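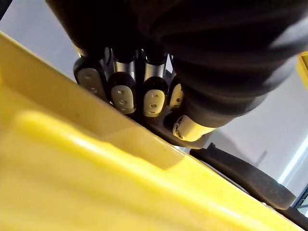
Turley, April 2021

I have been promising a proper write-up of the Latari hand for weeks now, and several of you have written in to ask whether I'd given up on it (I hadn't!). My sister-in-law runs a small packing shop on the edge of Turley, and she was kind enough to let me tag along while the Dursun people had one set up there on trial. I went in with one simple question, the same one I ask about every clever machine that comes my way: could it do the dull jobs yet, the ones I'd happily hand over at home or at work?

Let's start with bins, as that's where I spent most of my morning. A yellow plastic bin with a good raised rim is about as friendly an object as you could ask for. You or I would hook our fingers over the edge and drag it toward us while thinking about lunch. The Latari has four fingers and a thumb, with cream-colored pads at the tips, and it comes down toward the rim very much the way a careful person would. I found myself leaning in to watch. Then it pauses, and shifts a little, and pauses again, and you remember that your own hand would be three bins further along.

Still, I want to be fair to it. Over the morning it was given 57 bins to pull forward, and it managed all but five. The misses were mostly a matter of the fingers landing on top of the rim and the thumb never getting a proper hold underneath. Each pull took about 40 seconds, which feels like an age when you're standing beside it with a cup of coffee, though my sister-in-law pointed out that she doesn't much care how long a thing takes at two in the morning if she's in bed at the time. Good point!

I like the black covering over the hand more than I expected to. It wrinkles up in big soft folds like a winter glove, and it wipes down with a damp cloth. The pads have small dark holes in them, and I'd want to keep an eye on those in a dusty shop - or in my kitchen, come to that, where flour gets into everything.

As for chores at home, we tried folding dish towels at the end of the day, and I'm afraid the towels won. Cups went better. I wouldn't let it near my good glasses.

Ewurabena Abubakari, who writes in often from Dotville, asked me straight out whether she should wait for one of these before replacing her old dishwasher. Buy the dishwasher, dear. For a small shop with sturdy bins and quiet nights I'd say it's worth asking for the trial, and my sister-in-law is keeping hers until June. I'm giving it a six out of 10, and I'll go back for another look before they pack it up.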